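3. Recolha das demonstrações

3.1 O que pedimos a quem recolhe

Vou começar pela parte que, nos artigos que leio, costuma caber em duas linhas e que a mim me levou a maior fatia do projeto: arranjar exemplos. O Premo (o nosso sistema de aprendizagem por imitação, descrito na secção 2) não sabe nada de tabuleiros nem de tampas. Sabe o que lhe mostrámos, e mostrámos-lhe tudo à mão, com uma garra portátil que a pessoa segura e leva até ao objeto, com a câmara montada na própria ferramenta. Não há braço robótico nesta fase. Gosto muito desta maneira de trabalhar, confesso, porque se aprende depressa e ninguém precisa de saber o que é uma junta ou um espaço de configurações para gravar uma boa demonstração.

O protocolo de partida era o da coleção Tungate, que eu já tinha usado noutro trabalho e que pede gestos curtos, um objeto de cada vez, sempre a partir da mesma posição inicial. Mantive os gestos curtos e larguei a posição inicial fixa. Nos primeiros ensaios, em janeiro, o modelo decorava o ponto de partida e perdia-se assim que lho mudávamos uns centímetros (foi um bocado embaraçoso, porque as curvas de treino estavam lindas). A partir daí a instrução passou a ser: comece onde lhe der jeito, aproxime-se pelo lado que lhe parecer natural e não corrija o gesto a meio só para ficar bonito.

Fixámos a meta em 200 demonstrações por tarefa, para duas tarefas. Na primeira, que chamamos «deslocar», leva-se um recipiente de plástico de um ponto da mesa a outro. Na segunda, «encostar», basta chegar ao recipiente com os dedos da garra fechados e empurrá-lo até ficar alinhado com a borda da mesa. A segunda parece um exercício de preguiçosos, mas é a que nos deu mais trabalho, já que um empurrão pelo canto faz rodar a peça e um empurrão pelo meio não.

Escolhi de propósito plásticos translúcidos. Quem já tentou segmentar um objeto destes sabe o que a casa gasta: os reflexos mudam com a posição da câmara, a cor espalha-se pelo tampo, e o contorno que nós vemos sem pensar deixa o detetor às aranhas. O tabuleiro verde-lima tornou-se o nosso caso difícil preferido, e aparece na figura 1 tal como o modelo o recebe, com o brilho a cair na parede interior e os dedos da garra fechados mesmo junto ao canto.

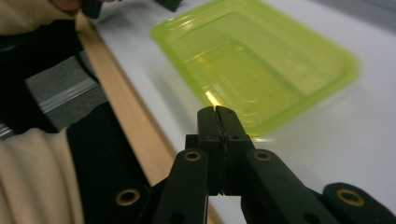 Figura 1. Tabuleiro translúcido sobre o tampo branco, visto da câmara da garra, com os dedos fechados.

Repare-se também na manga e no dedo que surgem do lado esquerdo. Na primeira versão do processamento eu aplicava uma máscara a tudo o que fosse pessoa, convencido de que era ruído. Depois comparei os dois treinos e a diferença foi tão pequena que desisti da máscara, que ainda por cima comia de vez em quando um pedaço do recipiente. Ficou tudo lá dentro, mangas incluídas. O mesmo vale para o arrastamento ligeiro das imagens em movimento: só retirámos uma demonstração quando o recipiente deixava de se perceber durante mais de 5 fotogramas seguidos.

3.2 Sincronização e limpeza

A garra grava duas coisas, o vídeo e a abertura dos dedos, e as duas têm relógios diferentes. Resolvemos isso com um gesto muito pouco sofisticado: antes de cada gravação a pessoa abre e fecha a garra duas vezes, e o programa Florkel procura esse padrão nos dois sinais e acerta um pelo outro. Quando não o encontra, assinala a gravação e alguém vai ver. Houve umas 40 nesta situação, quase todas por a pessoa se ter esquecido do gesto (eu fui reincidente, fica aqui registado), e foram repetidas.

O corte do início e do fim deu mais discussão. Cortar cedo demais deita fora a aproximação, que é onde está boa parte da informação sobre o lado por onde se deve pegar. Cortar tarde enche o conjunto de imagens paradas, e o modelo aprende lindamente a ficar quieto – já tive um assim, muito sereno, e não o recomendo. Acabámos por guardar a aproximação inteira e retirar apenas os tempos mortos em que nem a câmara nem os dedos mexem.

Há um tipo de imagem que merecia regra própria, aquele em que a garra está aberta, não segura nada e o recipiente fica fora do espaço entre os dedos. A tentação é tratá-lo como intervalo. Só que é precisamente dessas imagens que o modelo precisa para saber que ainda não deve fechar, e por isso mantivemo-las todas, com a etiqueta «aberta, sem objeto». No caso que se segue, o recipiente de tampa verde-lima está lá em cima, à direita, um pouco atrás de uma das almofadas pretas, e entre as duas almofadas só há tampo branco. Um modelo treinado sem exemplos destes fechava os dedos no vazio com uma convicção admirável.

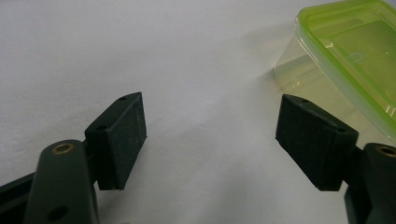
3.3 Divisão do conjunto e limitações

Separámos treino e teste por sessão de gravação, e não por demonstração solta. Parece um pormenor de contabilidade, mas duas demonstrações seguidas partilham a luz, a posição da mesa e até a maneira como a pessoa está a pegar na ferramenta, e misturá-las dos dois lados dá resultados ótimos que depois não se aguentam. Usámos a rotina de partição do pacote Đinh sem alterações, e a lista das sessões de cada lado vai no material suplementar, na versão fechada a 21 de junho de 2024.

Quanto ao que falta, a mesa é sempre do mesmo género, clara e lisa, e não faço ideia de como isto se porta em cima de uma toalha aos quadrados. As almofadas dos dedos também se vão gastando com o uso, e nós não anotámos em que altura foram trocadas, o que me arrependo de não ter feito logo de início. Para a próxima recolha criámos um campo para isso na ficha de sessão, ao lado do campo da luz. Os resultados da secção 4 devem ser lidos com estas duas reservas presentes, sobretudo os de «encostar», em que o atrito conta bastante.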